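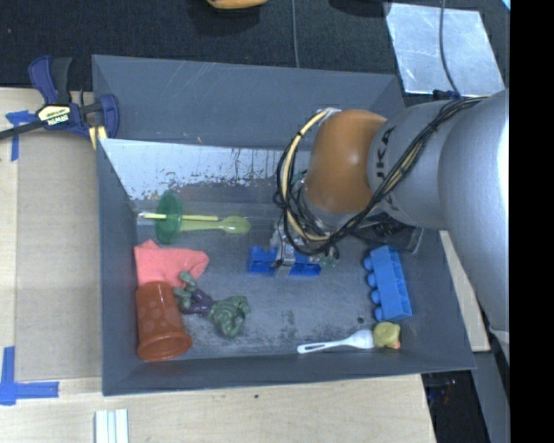 Buscamos participantes para un estudio sobre cómo se guardan las cosas pequeñas en casa: bloques de construcción, cucharas de plástico, palitos, discos, todo lo que acaba en el fondo de un cajón grande.

Zurnurero lleva tiempo oyendo que ordenar por colores, por tamaños o con etiquetas ahorra horas a las familias. Tenemos dudas. Casi todos esos consejos vienen de quien vende las cajas, y los datos que hemos podido leer son flojos. Preferimos mirar qué pasa con un solo recipiente, sin tapa ni separadores.

Qué pedimos: 3 sesiones en nuestro local de la calle Furtado, vaciando y volviendo a llenar un cajón con objetos mezclados, y un cuestionario breve al final. No hace falta ser ordenado – tampoco desordenado. No admitimos a organizadores profesionales ni a quien haya hecho cursos del método Ketamero.

Qué ofrecemos: 30 euros por sesión, pagados al terminar cada una. No prometemos que salga usted con la casa mejor, ni diplomas, ni descuentos.

Hay 200 plazas para mayores de edad. La inscripción se cierra el 14 de febrero de 2022. Interesados, escriban a Cremilda Trindade o pregunten por Ismael Bragança en recepción, indicando qué tardes tienen libres.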